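Finance Office diary, Vellgate Training Trust
17 June 2024

The quarterly reconciliation of the purchase ledger began at the usual hour. The opening balance agreed with the closing balance carried forward from April, and the bank statements for both accounts had been received and filed in date order. Lanying Xue took the supplier statements and I took the petty cash.

The petty cash float stands at £50. Vouchers were found for all payments except one, a purchase of stamps entered without a receipt. The entry has been marked in pencil and the member of staff concerned has been asked to supply a signed note. The float will not be topped up until that note is in the folder.

Two matters arose from the supplier statements. Prevbridge has charged us twice for the same delivery of paper, in the sum of £212 on each occasion. The second invoice carries a different number, 1511, and had therefore passed the check for duplicates. Payment had been approved but not released. A letter was sent before noon requesting a credit note, and the invoice has been moved to the disputed tray. The approval sheet is to be changed so that the delivery note number is written beside the invoice number in every case.

The second matter concerns the Tromthorpe branch. Its expense claims continue to arrive in a single bundle at the end of the quarter, although the procedure asks for them monthly. There were 13 claims in the bundle, several with mileage and meals entered on the same line. These were separated by hand and posted to the correct headings. Ms Vũ, who manages the branch, was telephoned and has agreed to a monthly return from now on. She asked whether claims below a certain value might be held over. I replied that they might not, as the period in which a cost falls must be the period in which it is recorded.

The afternoon was given to the fixed asset register. Three items of office furniture had been written off in the accounts but remained on the register at cost, and these have now been removed. The depreciation schedule was run again and the total agrees with the trial balance. I was glad to see this, having spent a good part of last year looking for a difference in that same schedule - it proved to be a single figure entered in the wrong column.

Lanying raised the question of the new trainees, who are to spend their first fortnight with this office. It was settled that they will begin with the cash book, by hand, before they are given access to the software. She will prepare a set of practice entries, and I will mark them.

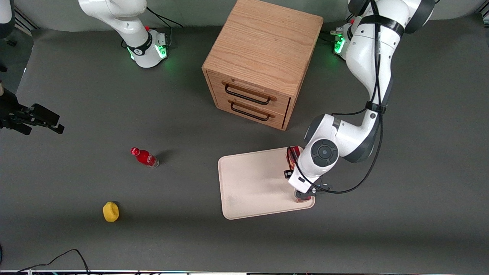

The trainees will also need the chart of accounts in printed form, and the present copy is out of date. A corrected version is to be ready before they start. Ledger closed and locked away at half past five.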